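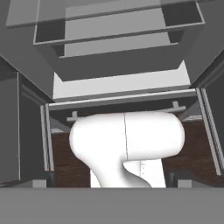

Planning for an Arm That Would Prefer to Be Inside the Cupboard

Filed under: Student Projects / Robotics Software

Our project, Kevoteo, is a motion planner for kitchen cabinets. The goal we wrote in October was modest: get a simulated arm into an open cabinet and back out without passing through anything solid. Anderson Moura took the planner, I took collision checking, and we both took turns blaming the other half.

The trouble is the handle bar. It runs nearly the whole width of the opening, right above where the arm housing has to sit, and our first collision model left it out. The planner was delighted. It found short, elegant paths straight through the bar and reported every one as a success.

Adding the bar as a single box fixed that and broke everything else. The bar stands off on two short posts, and a box big enough to cover all of it also covered the gap the arm needed. Planning then ran to the 2 second limit and gave up. We replaced the box with three capsules, one for the bar and one for each post, and paths came back – longer, uglier, and legal.

Testing

We ran 300 random start poses on the final version. The planner failed on 7. Most of those began with the neck of the arm bent hard against the cabinet's side edge, where our sampler kept proposing the same bad elbow angle with great confidence. Anderson added a restart after 50 rejected samples, which rescued some similar cases during tuning but not these.

Known problems

The doors are fixed open. We never got to moving them, so a collision with a swinging door is impossible by decree. The safety margin is also one number for the whole arm, and the rounded upper housing deserves a smaller one than the wrist. Rehema Simiyu, who reviewed our code, asked where the margin came from. It came from a Thursday night, and it's marked as a TODO in the config file.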